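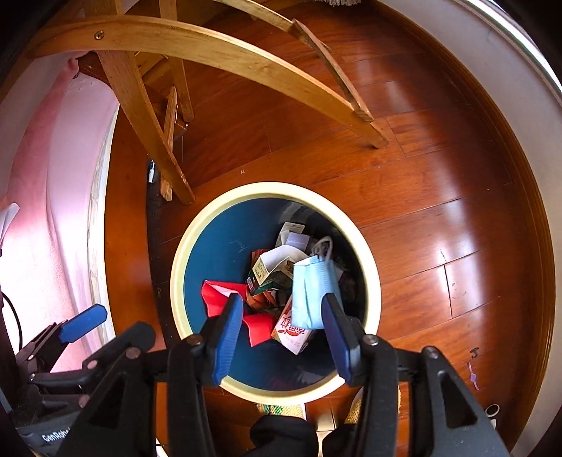

A face mask, a wastebasket and a blue fingertip.

ABOUT LIRGATE

Lirgate rents out hand-held grippers and sells the training that goes with them. If you want a robot to do a household chore, someone has to do the chore first, many times, with a gripper in each hand. We supply the grippers, the chore lists, the people if you need them, and a great deal of patience, which we bill by the hour.

We are a small company in Dikville, over a tile showroom. The sign downstairs still says the showroom is ours. It isn't, but we have sold two bathrooms by mistake and we stand behind both.

HOW WE STARTED

Golshifteh Kazemi and Amirhossein Kiani met at a firm that made sorting equipment for warehouses. The equipment was very good at boxes. It was so good at boxes that customers began to ask about other things: socks, spoons, half a sandwich. Golshifteh was put in charge of answering those emails. She wrote "not at this time" often enough to start wondering what time would be better.

Their first product was a robot arm for home kitchens called the Naseri. It was handsome, it weighed more than the table, and it could put away one shape of mug. We sold two. Both owners have been very kind about it. What people kept asking to borrow was the pair of hand-held grippers we had been using to show the arm what to do, so we put the arm in a closet and went into the gripper business.

WHAT WE OFFER

The Gomholm Home Program is our main service, and the one most people have found this page looking for. You tell us what your robot is supposed to learn. We write the tasks, find real homes with real floors, and send trained operators into them. They work with one gripper in each hand, and at the end of it you get sorted recordings with notes that a person has read. Rental runs by the week and includes one visit from us.

Our gripper customers mostly ask for the same handful of chores. Laundry is popular. So is setting a table, although we have yet to meet the household that sets one the way the task sheet says. Trash is the one we like best. A wastebasket looks like nothing, and then you try to get one particular wrapper out of it with two padded fingertips and you find out how much your own thumb has been doing for you all these years. Paper folds. Plastic bags follow you around. Ear loops on face masks catch on whatever is next to them and bring it along for the ride.

We don't use clean, specially bought trash. We tried it. Golshifteh ordered a carton of assorted packaging, and the operators got very fast at it within a day, and then couldn't do a thing with an ordinary bin in an ordinary bedroom. Now the rule is that the basket stays as we find it. Operators also leave the furniture where it is, keep whatever shoes or slippers the household prefers, and do not tidy before starting. That last one is harder than it sounds. Some of our best people are tidy.

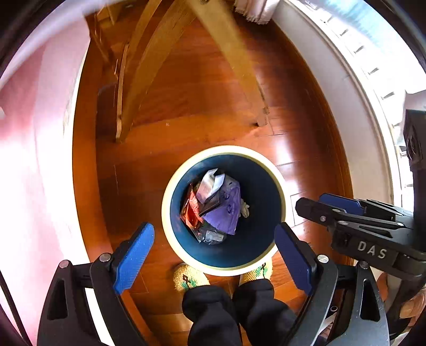 A session goes at the pace of whoever is holding the grippers. New operators are slow and a bit stiff, and they squeeze everything as if it owed them money. By the second week most of them have stopped looking at their hands. We ask them to keep the fumbles in. A dropped wrapper that gets picked up again is worth having, and several clients have told us those are the first recordings they open. We used to cut them out and charge extra for doing it. We have stopped doing both.

If you would like to run things yourself, we also offer a two-day course, here or at your place. It covers holding the grippers without hurting your wrists, writing a task that a tired person can follow, and looking after the finger pads. There are 34 tasks in the course binder. You will not get through them all, and the one about fitted sheets is there mostly to make a point.

WHAT WE DON'T DO

We don't build the robot. (See the closet.) We don't promise that yours will be emptying the bins by July, and if someone else has promised you that, we would love to hear how it goes. We don't enter a home without a signed agreement from everyone who lives in it, and we hand back or delete anything they ask us to.

THE PEOPLE

Amirhossein Kiani, co-founder. Runs the workshop and repairs what comes back. Can tell from the wear on a pad whether you are left-handed, and will.

Golshifteh Kazemi, co-founder. Sales, contracts, and the person who answers the phone when you thought you were calling about grout.

Albertina Peixoto, operator training. Taught piano for years before this and says the two jobs have the same complaints. Teaches every course herself, so book early.

Nélida Quezada, household visits. Finds the homes, explains the paperwork, and goes back afterward to check that everyone is still happy to have said yes.

Leonor Loureiro, data review. Watches the recordings. All of them. Leonor would like operators to know that humming is fine and that she can name the song.

A FEW NUMBERS

Our clients' purchasing departments like these, so: we have worked in 157 homes and have 479 household tasks written up and ready to use. The showroom has outsold us every quarter we have been open.

WHAT CUSTOMERS SAY

"The grippers arrived on time and the instructions were in the right order." We asked if there was anything the customer wanted to add, and there wasn't.

"I now have opinions about wastebaskets." From a course attendee, on the feedback form, under Other.

VISIT OR GET IN TOUCH

The workshop is open weekday mornings, and you are welcome to come and try a pair of grippers before you rent. Use the side stairs. Wear sleeves you can push up, and allow half an hour, because everyone asks for another go at the bin. For prices, send Golshifteh the list of chores you have in mind and how many weeks you need. She replies within two working days, sooner if it's about tile.

Page last updated Monday, June 21, 2021.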